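Keeping a white table with a wood edge looking good?
Posted by Gintarė Lapiņa, October 30, 2023

I finally got the white table I've wanted forever and I love it! The top is smooth and pale with a light wood strip along the edge. We eat off trays, and I'm scared of scuffs from my bowls. Do I need a tablecloth?
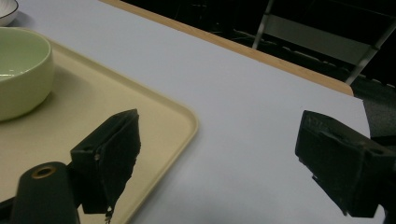
2 replies

Macario Bañuelos
No tablecloth, please, you'd hide it! A big beige tray with a raised lip is perfect, and a green bowl looks so good on it. Lift the tray when you move it, don't slide it. Soft damp cloth for the white part, then dry the wood edge right away. I've done this every night for 14 months and mine still makes me happy. Check under the tray for grit too, that's what scratched my old one.

Skov37
Felt dots under the bowls! Got mine in a pack of 10. They fall off in the wash though.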